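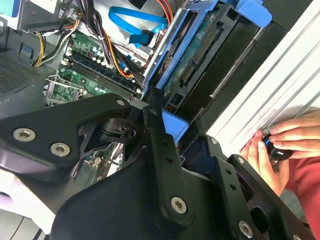
*Photo: Aileen Sison / Tenbridge*

# Greketti four-bar gripper: I love it, and please read the part about re-homing

Rating: four out of five, and it would have been a five without what happened in November.

We take old desktop towers apart at Tenbridge, and my corner of it is getting the hard drives out with an arm. I've gone through a lot of grippers. Most of them are fine on a clean block in open air and hopeless once you ask them to reach down past a power supply and a mess of cables for a plastic tray. The Greketti is the first one I've looked forward to using in the morning! The links are slim where they need to be, you can get at the screws with an ordinary hex key, and the fingers close on a drive caddy with a soft, even squeeze that doesn't crack the latch. It cost us $1,150 with the wrist plate, and I'd pay it again.

So, the good stretch first. Dexter Panganiban set ours up on the Brestetti controller in one afternoon, and by the end of the second week we had pulled 270 drives with it. Dell towers, mostly, the kind where the drive rides in a blue plastic carrier. Two of those came out crooked and had to be finished by hand, both my own fault for teaching the approach too shallow. I was telling everybody about this gripper. I told Gyula Medve at Wilczyńska to order one, and he did. 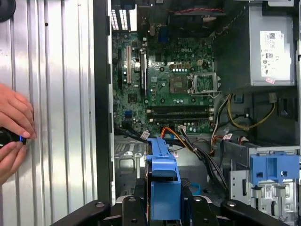 Then came the fault. The arm was holding a caddy, with the drive in it, over an open case. The 24-volt feed to the gripper dipped for a moment (a tired connector at the elbow, we found it later) and the gripper rebooted. On reboot it re-homes. Re-homing means the fingers go all the way open and then all the way closed, at full speed, without waiting for the controller to say it's OK. The drive fell onto the motherboard. The fingers snapped shut on air, and Wissam Issa had his hand a few inches away, reaching for a stuck latch.

He wasn't hurt. He was very loud, and quite right to be.

What bothers me is that the arm itself behaved perfectly. It saw the fault and stopped dead, just as it should. The gripper is on its own supply and has its own little brain, and that brain decided to do some stretching while the rest of the robot was in a protective stop. If you only look at the arm's status light you'd think everything was still. The manual does mention homing at power-up, on page 88, in a table of default parameters, with no warning mark next to it.

Greketti's support was great, I have to say. Reynaldo Villanueva called me back the same day, asked for the log, and had me reproduce the problem on the bench with a wooden dowel between the fingers. (The dowel did not enjoy it.) He sent two parameter changes that evening:

- **Home on power-up:** set to "on request." The gripper now stays where it is until the controller asks.
- **Homing speed:** dropped to the slowest setting. It takes ages and I don't mind a bit.

We also moved the gripper feed onto the safety relay, so a stop on the arm takes drive power off the fingers too, and replaced the elbow connector with one that locks.
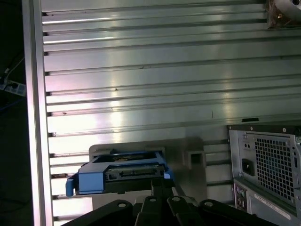
With the new settings we ran 500 more cycles, and Aileen Sison pulled the gripper power on purpose at random points in plenty of them. The fingers stayed put every time. With the power off you do lose some squeeze, so a heavy drive can sag in the grip, and I'd like a spring or a brake in there on the next version. Wissam's rule for the cell is that hands stay out while the gripper has power, full stop, and I wish we'd started with that one.

A few smaller gripes while I'm at it. The cable exits on the side where you least want it. The finger screws need thread locker or they'll creep loose. And the default grip force is set for something much tougher than a plastic tray, so turn it down before your first caddy.

Would I still buy it? Yes, gladly — it's quick and gentle, and it gets into spots that beat every other gripper I've had on that wrist. Just change the homing setting before you let it near anything you care about, fingers included. Reynaldo told me the safer default is planned for the next firmware. If it ships that way, I'll come back and add the fifth star.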